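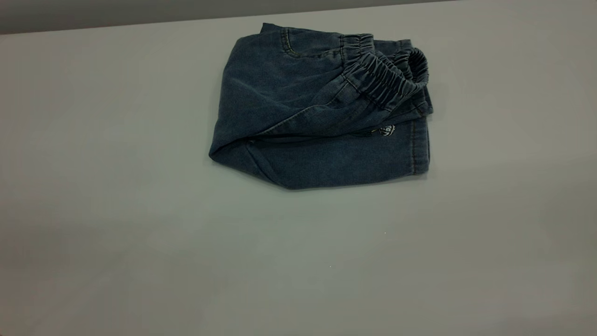
Should you fold jeans or hang them?
Fold them. Denim is heavy, it barely wrinkles in a way anyone can see, and a drawer holds far more of it than a rod does.

I say this as a person who hung everything for years! When we moved into the place in Reston I had a closet rod packed so tight I needed both hands to get a shirt out, and half of what was on it was jeans (mine, the kids', a pair I hadn't zipped since college). I finally spent 300 dollars on a Taterley dresser, the low one with the deep drawers, and the rod could breathe again.

Now, my opinion gets less popular from here. I don't think the fold has to be pretty. My sister-in-law does those stand-up rectangles and they look fantastic until a kid pulls one from the middle. And elastic waists never go flat anyway, they ruffle up and curl over no matter what you do, so I've quit fighting them. Legs together, fold it over, fold it again, done. A lumpy bundle with one corner sticking out is a folded pair of pants as far as I'm concerned.

What I won't budge on is folding straight out of the dryer. Leave a load in the basket for 2 days and it turns into a place where the cat sleeps, and then you're washing it all over again, which is how I spent most of last October.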